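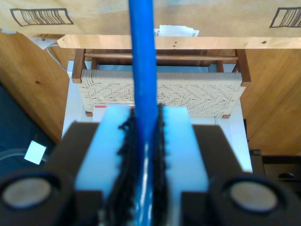 Tuesday, late. Grip trials again, all day, and I think we finally have a method instead of a pile of clips. Rule is simple, same grasp, same start pose, change one thing only. Today it was the lining on the pads. The black fuzzy strips along the foam, pressed in on the blue rod from both sides, that's the version Gisela wanted from the start and I said no to in November. Well. She was right, 213 grasps in the log and the strips slip less than bare foam. Need to tell her. Tomorow.

Cable run after lunch. Different problem altogether, the plug is small and the clip has to face the right way, and the wrist view is no help when the light is bad.

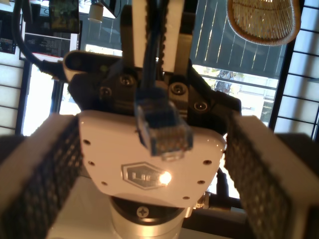 Vol. 3, p. 30

Copied from the old notebook: "score the approach and the insertion separately." Did that. Approach is fine, nearly boring. Insertion is where it all goes, and we were averaging the two together for months, so of course the number looked ok. Nele Engelhardt is redoing the plots tonight, poor thing.
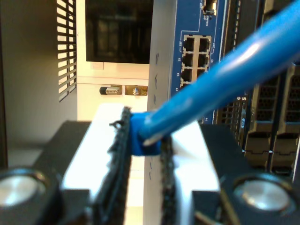 Also want 10 more tries per port before I beleive any of it. Top row and bottom row may not be the same task at all. Ask Nele if she split them. Budget is about 700 tries total for the paper, so can't go wild.

Back to the rod to finish, new angle.

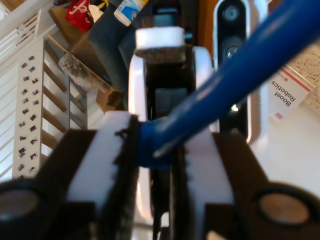
Blue rod, tilted grasp, white pads.

Feet hurt. Forgot to call Ganton re the order. Bed.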